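## Sorting task, part 2: recording and checking demonstrations

Finish part 1 (homing and gripper calibration) before starting. Both arm bases must show green. If either one does not, stop and repeat the homing step.

### Set up the table

1. Place the yellow tray on the robot's right and the green tray on its left.
2. Put the switch parts on the table and in the trays. Change the layout for every episode, and lay at least one part on its side in every third one.
3. Check that the gripper cables have enough slack to reach the far corner of each tray.
4. Start the recorder:

```
lorkex record --task sort_switches --arms both
```

Keep the idle arm open and above the table while the other one grasps. Lower the working gripper straight down into the tray and close it at the slow speed setting. Fast closes tip the upright parts.
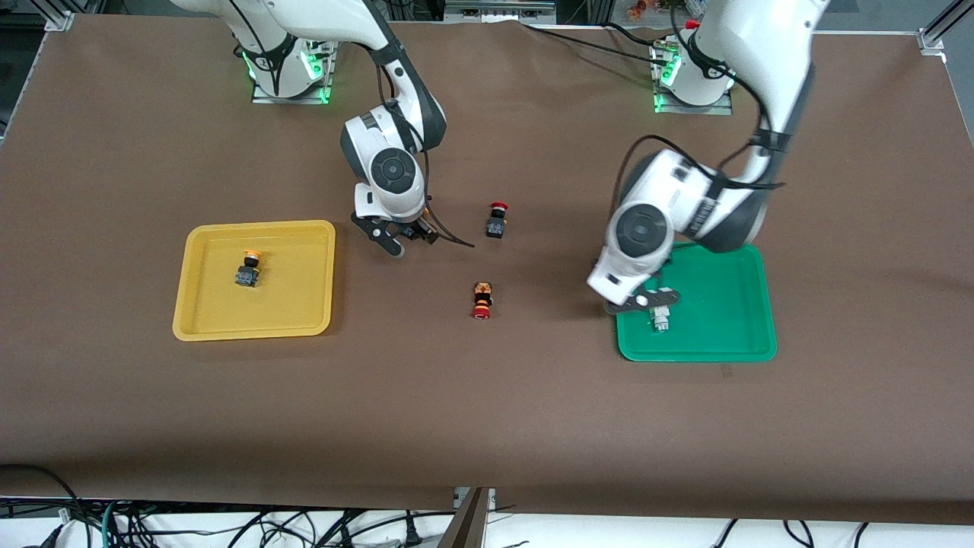
Press the pedal once when the part is released and both arms are back at rest. Episodes that run over 600 steps are rejected by the checker, so discard them right away and reset.

### Check the set

Run the checker before you leave the lab:

```
lorkex check --min-episodes 2000
```

The club's set from March had 3,482 episodes, of which 3,158 passed. Most of the failures were missing pedal presses. Farah Gunawan's script `fix_end.py` repairs these if the arms are at rest in the last 20 steps. It does not repair dropped parts.

Upload passed episodes only. Name the folder with your team and session number, for example `drerel_04`. Send Yanti Rondonuwu the checker log if more than one episode in ten fails.

Part 3 covers training.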